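October 2026

Baked nothing yesterday, so today had to be the fruit loaf. It is the boiled sort, where the fruit goes in a pan with the tea, sugar and butter and you leave it to go cold before the flour and eggs. I used the sultanas from the back of the cupboard and the last of the dates. The recipe is Noeline Kereama's and says 200 g of each, but I only had half the dates and made up the rest with dried apricot, cut small.

Flynn rang while the pan was on, so it boiled roughly 20 minutes, double what it should have had. The fruit was very soft and there was not much liquid left. I put in another splash of tea and hoped.

Walked down to Pekdale for eggs while it cooled. Delwyn Fairweather was at the shop and told me the mill at Drokgate has stopped selling the coarse brown flour in small bags. You have to take the big sack now or go without. I said I would split one with her if she drives. The date over the mill door is 1837 and I don't suppose they sold small bags then either.
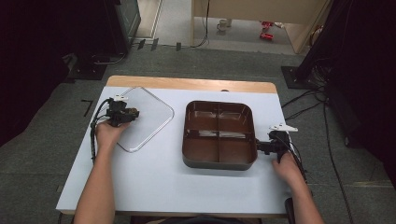 Mixed the loaf after lunch. The batter was stiffer than last time, so I thinned it with a spoonful of milk. It went into the old tin with the paper liner, middle shelf, and I turned the oven down by 10 degrees for the second half as the top was catching. It still caught a bit on the left side. That oven has always been hot on the left.

Left it in the tin until four, then wrapped it. It ought to sit until tomorrow but I cut the end off to check. Moist all through, quite dark, and the apricot is good. Slightly sharp. I would do it again on purpose, with less sugar.

Nga Lại wants the recipe, so I copied it on to a card with the apricots written in. I must remember to post it with the letter to Goltusdale.

Soup for tea, leek and potato. Need butter, baking powder and more dates.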